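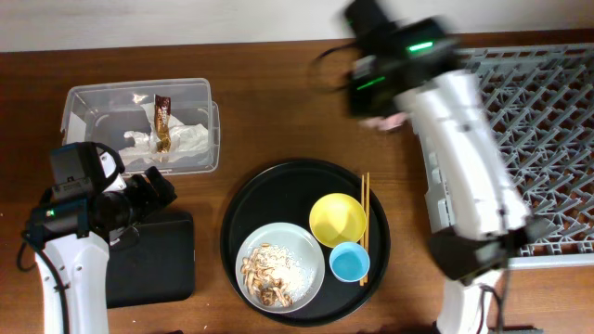
The lunch table at Tarar House

My name is Mehwish Dogar and I keep the small gallery page for our shared kitchen. Tarar House has three floors and one long kitchen on the ground floor, and most of us eat there at noon. In March I started to collect pictures of how the table looks at lunch, because I like ordinary things and I think they are forgotten very quickly. The whole collection has 206 pictures now. On this page I put only two, both from the same table.

The table itself is my favorite thing in the kitchen. The wood is brown with some red in it, and the grain is easy to see, so even a plain plate looks good on it. We bought it second-hand from Sarero, a shop that sells furniture from closed restaurants, and four people were needed to bring it through the door. The wall behind it is pale. I wanted to paint it yellow, but the others voted for no color, and now I agree with them.

We have a few habits about the table. Food goes on a tray, so that sauce does not reach the wood. The big gray dish rack stays on the table at lunch time, as there is very little space next to the sink. Small snacks go in the clear plastic container with the rounded corners. I like that it is clear - one look is enough to know if there is something left for the afternoon. We put white paper on the bottom of it and change the paper when it gets old.

The round black tray came from my cousin, who had a noodle bar called Tuvon before she moved away. She gave us 54 of these trays and we use maybe six. The rest are in the storeroom, and if you live near us and want some, please write to me. They are light, they stack well, and the raised rim is good for people who walk fast.

For lunch I cook rice almost every day. It is simple and goes with everything. With mushrooms I use soy sauce, a little sugar and a lot of black pepper, and I cook them until they are quite dark. Some people in the house find this too salty - then they should take more rice.
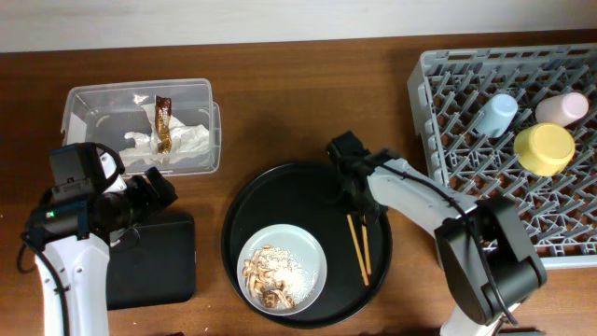

White rice on the round black tray, with chopsticks on the right and a small snack in the clear container.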